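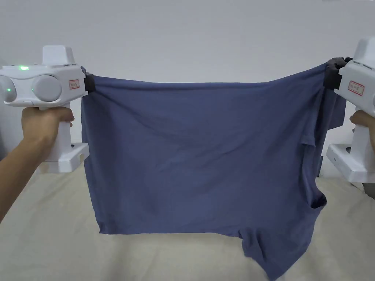
Flumovton opens its folding room in September

I'm very pleased to say we're opening a second room at Flumovton, our laundry and mending shop on Lucero Street, and it's all about folding! From September you'll be able to bring your clean washing in, grab a stretch of table and get the whole lot sorted in one go.

The idea came from our own customers. People kept asking if they could fold before they went home, and we only had the one counter, so there was usually a queue and a fair bit of elbowing. The new room has space for 30 people and a long rail for shirts.

We'll also be running short folding sessions, 2 hours each, with tea. We start with cotton T-shirts – everyone's got a drawer full of them, and jersey does like to crease. Hold it up by the top corners, give it a good shake, smooth the middle and then go for whichever fold suits your drawer. After that it's jumpers, pillowcases and (deep breath) fitted sheets.

Our friends at Zilden, the furniture makers, built the tables at a height that's kind to your back, and Dorirano is lending us almost 400 hangers until ours turn up.

The room is free to use whenever the shop is open. Sessions need booking, which you can do at the counter. Bring a basket of your own washing, clean and dry please!

Press visits are welcome in the mornings – just ask at the shop.

ENDS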